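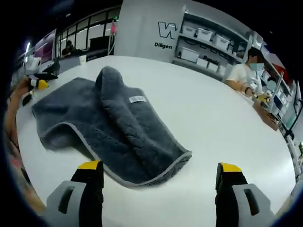

## Towel drive for the Katmont swim club

The outdoor pool is open again and I could not be happier!! After a whole season of staring at a drained basin through the fence, we had 80 swimmers through the gate on opening morning, and the little ones were in the water before the lane ropes were even on.

Now for the towels. We go through a shocking number of them (lessons, lifeguard training, the kid who always forgets), and the shelf by the showers is looking thin. If you have any at home that still have some life in them, we'd love them. Any color, any size from hand towel up. Microfiber is great for us because it dries fast on the line, but good old cotton is welcome too. Please wash them first and skip the fabric softener, which makes them shed water instead of soaking it up.

Drop them in the bin inside the front office on Lerer Street, or hand them to Wanda Wojcik at the Saturday-style family swim, now running every afternoon until school starts. Wanda also has the sign-up sheet for the beginner stroke class. There are 2 spots left in the early group and 3 in the late one, and Kenji Haddad is teaching both. Kenji got my own daughter to put her face in the water in May, at the indoor pool, after a year of flat refusal, so I am a fan for life.

The distance challenge is on too! Swim 340 lengths by the end of the season and your name goes on the board by the snack window. Kickboards are fine. So is doing it four lengths at a time, which is my plan. Cards are at the desk, and a lifeguard has to initial each visit.

One small change: the side gate now closes at six, so come around the front if you're here for evening laps.

See you in the water!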